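Zarudano Allotment and Garden Society
Minutes of the September meeting

Held in the Carnegie Room, starting at 7.30 pm. The chair opened the meeting and apologies were received from two plot holders.

1. Minutes of the last meeting
Agreed as correct, with one change. Under item 4, "east gate" should read "west gate".

2. Matters arising
The padlock on the west gate has been replaced. The new code has been sent to all plot holders and should not be written on the shed door. The broken pane in the communal greenhouse is still covered with board. The secretary will ask Jino Glass for a date.

3. Money
The balance at the end of August was £911. Rents are still owed on three plots and reminders have gone out. The water bill came to £537, higher than last year, and the increase was put down to the dry spell in June and July. Members asked whether the meter could be read monthly. Agreed to try this until spring.

4. Water butts
A quote of up to £800 was received from Destusora for guttering and butts along the long shed. Some members felt this was too much to spend before winter. Others pointed out that the shed roof is large and all the rain from it runs on to plots 11 and 12. After discussion it was agreed to get a second quote for the guttering only and to look for used butts locally.

5. Paths
The main path is overgrown at the bottom end. Plot holders are reminded that they must keep the edge next to their own plot cut back. Woodchip will be ordered if the tree surgeon has none to give away. The bottom end will be done first.

6. Bonfires
One complaint from a neighbour in the lane. The rule stays as it is: no fires before October, and none when washing is out. A notice will go on the board.

7. Waiting list
There are 56 names on the list. Plot 23 has been given up and will be split into two halves, both to be offered before the end of the month. A member asked if people living outside the parish could be moved down the list. No decision; to come back at the next meeting.

8. Harvest lunch
To be held in the Carnegie Room from 12.30 pm. Soup, bread, cheese and apple cake. Members to bring their own mugs. Plastic spoons and forks to be set out with paper napkins. Tables go up at 11.
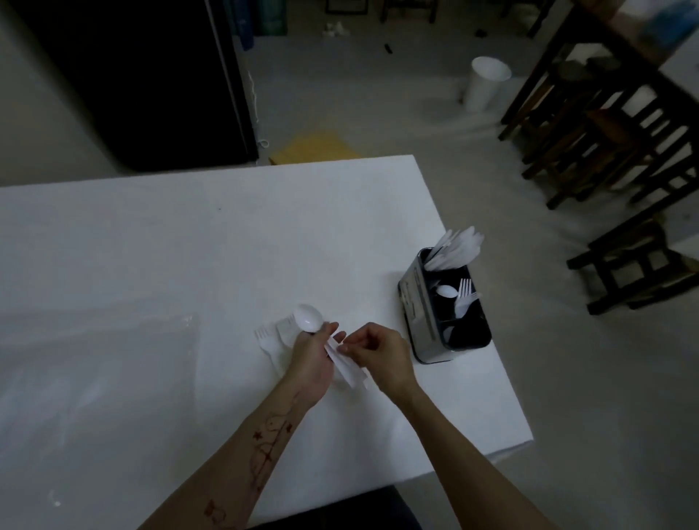 9. Any other business
The shredder needs a new blade and should not be used until it is fitted. Seed catalogues are in the hut; orders to the secretary by the end of October. A green wheelbarrow has gone missing from plot 8. Please check behind your sheds.

The meeting closed at 8.50 pm. Next meeting in November, same room, 7.30 pm.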